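September, project log, Fesstead club bench

Run 21 on the ribbed cylinder. Montoya's notes claim the fluted wall makes it easy to grip. I doubt it — flat pads on ridges means very little contact, and we have 2 trials that say anything at all. Not logging that as a result.

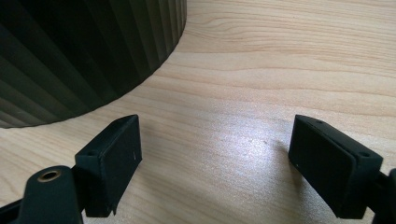 Fingers open, ribbed cylinder at upper left. Edge strip on left pad looks lifted.

Re-stick or replace before the Skestitz meet. Want 100 tries with the same pads before I believe any success rate.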